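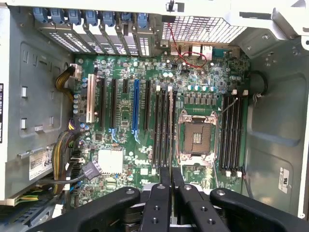

読了時間 約4分

使用済みワークステーションの分解は、いまも人手に頼る割合が高い。筐体の型が多く、同じ型でも内部の配線や増設の状態が一台ごとに違う。リユース機器の検査と解体を請け負うTornardが、この工程にロボットアームを入れる試みを続けている。11/17/20の公開実演に参加し、作業セルの前で半日を過ごした。

会場はZallidbridgeにある同社の検証棟である。セルの中央に筐体を開口面を上にして置き、アームが真上から進入する。手首の近くに小型カメラがあり、制御ソフト「Flusova」がその映像から基板上の部位を推定する。グリッパは「Fang」と呼ばれる自社設計品で、リンク機構で指を開閉する。黒いリンクが筐体の内側まで入り込むため、側壁との干渉をどう避けるかが設計上の主な課題になったという。

当日の対象は、CPUもメモリモジュールも載っていない状態の基板だった。ソケットは空で、左右にDIMMスロットが並ぶ。拡張スロットはクリーム色のPCI、黒のPCIe、青のPCIe x16が混在し、位置合わせの目印としては条件がよい。難しいのはむしろケーブルである。細い線が基板の上を横切り、その経路は筐体ごとに変わる。Flusovaはコネクタの位置を型番ごとの図面から引くが、線の経路は毎回映像から求め直す。

認識用の学習には1000台分の筐体画像を使った。このうち439台はケーブルの取り回しが標準と異なる個体で、5月以降に追加した分にあたる。追加前は、線の影をスロットの縁と取り違える誤りが目立ったと担当者は話す。
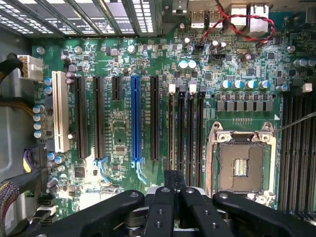 Emiliano Cáceres(本誌技術記者)

実演の主題は、指先を基板の上方に保持したまま目標位置へ寄せる接近動作である。中央の指がメモリスロットと拡張スロットの間に向くと、手首側のカメラの視野では下端をグリッパ自身が占める。指先に近いほど見たい場所が隠れるわけで、手首カメラ方式に共通する制約といえる。Tornardは、接近前に高い位置で撮った画像を保持し、隠れた領域の座標をそこから補う方法を採っている。

もう一つの制約はソケット周辺の扱いにある。カバーのないソケットは接点が露出しており、工具が触れれば再利用の価値が失われる。このためFlusovaはソケットの外周に進入禁止領域を設け、指の軌道がその高さより下を通らないようにする。余裕は10ミリ。リンクの外側が先に境界へ達する姿勢もあり、判定は指先の一点ではなくグリッパ全体の形状で行う。

質疑では処理時間に質問が集中した。同社の説明によると、筐体の固定から主要コネクタの位置推定までの所要時間は平均151秒である。熟練した作業者に比べれば遅い。ただし同社はこの数値の短縮を急いでおらず、当面は誤検出の低減に工数を割く方針だという。推定の確信度が閾値を下回った場合はアームを退避させ、作業者の判断を待つ。

導入を検討する側にとって気になるのは、対応機種の追加にかかる手間だろう。新しい型を登録するには、図面の入力に加えて実機の撮影が要る。図面が手に入らない古い機種では、スロットやねじの位置を基準点として手作業で登録する。この作業を外部に開放するかどうかは決まっていない。

セルの外販時期と価格についても回答はなかった。次の段階ではコネクタの引き抜きに必要な力の計測を始める。ラッチ付きとラッチなしのコネクタで把持の手順を分ける必要があり、Fangの指先形状も見直しの対象に含まれる。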